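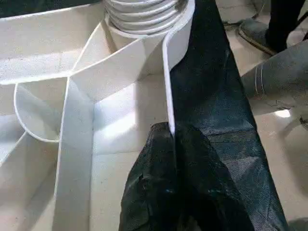
White ribbed hose, with the panels sloping in below it

Search reviews... Go

Ikell quiet airbrush compressor – my review after one long summer
By Seren Vaughan
2025-10-07
Print this page | E-mail to a friend

I bought the Ikell back in April, when my old Warwood finally started leaking at the tank and I got tired of wrapping tape around it. I paint dollhouse furniture, mostly dressers and kitchen chairs and the odd grandfather clock, and I do nearly all of it in the evening after supper, with the rest of the family trying to watch television on the other side of a thin wall. So noise was at the top of my list, and I'll get to that first.

It is quiet! You still hear it, a low hum a bit like an old refrigerator, but I can keep the radio on at a normal level and follow what's being said. The Warwood used to rattle the jars on the shelf. My husband came in the first week to ask if I'd given up for the night, and I was halfway through a set of 14 chairs.

The pressure holds nice and steady. I spray at low settings for most things, and with the old machine I'd get a little burst every time the motor kicked in, just enough to spoil a drawer front. I haven't had that with this one, even on long coats of pale blue, and pale blue shows everything. The gauge is easy to read without my glasses (well, almost).

Now for the grumbles. The hose that comes in the carton is stiff and much too short, and I replaced it inside of a week with the braided one from Stonero. That made all the difference to my wrist. The fitting on my Fröhlich brush needed an adapter too, and you'd think they'd put one in the bag at this price. I paid a little under $200, and the adapter and new hose came out of my own pocket after that.

The moisture trap works fine, but please remember to empty it. I forgot for most of a sticky July and got spit marks all over a sideboard. My own fault. The drain is underneath the tank, so I've set the whole thing up on 2 blocks of scrap pine and now I can reach it without tipping anything over.

There is a bigger model with a second tank for closer to $300. I went back and forth on it and I'm glad I saved the money – for small work like mine it would just be more to lift. If you're doing bicycles or guitar bodies you may feel differently.

I'd buy it again, and I've already told my sister to get one for her cake decorating.

Print this page | E-mail to a friend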